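Search tickets Enter keyword or ticket no.

Ticket 294: Policy stalls before the grasp after retraining
Project: Trirar
Opened by: Derek Rudd, March 2019
Status: open

Hi all, so the two-arm policy has started doing something weird and I'd love a second pair of eyes on it! I retrained on the full 2,000 demos (the old checkpoint only used the first batch) and now the left arm reaches in nicely, gets close, and then just sort of dithers. Validation loss looks great, better than the old one, so I was pretty smug until I ran it on the real cell.

What I've tried so far:

1. Swapped back to the old checkpoint. Works fine, same cell, same afternoon, so I don't think it's hardware.

2. Replayed a recorded demo open loop. Also fine. Ertuğrul asked me to check for latency (good call) and the lag between command and motion is a steady 80 ms, same as before.

3. Filtered out the demos with long pauses. Ans had a hunch that people were hesitating while teleoperating and the policy was learning to hesitate too. I found 125 with a pause right before the gripper closes, dropped them, retrained overnight. Better, but it still stalls on some starts.

4. Changed the table layout between runs. Stand with the rod near the top, lattice cup next to it, green and orange sticky notes just below the cup, both arms over the wood.
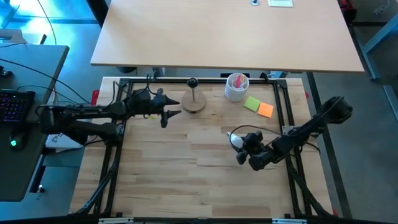 5. Next up: shorter action chunks. Hubert thinks the long ones are averaging over two different ways of approaching, and I kind of believe him. I'll queue it tonight and post the curves here.

If anyone on Reisinger has seen this, please shout!

Contact support | © Bastinness | Back to top
We use cookies to remember your ticket filters. Accept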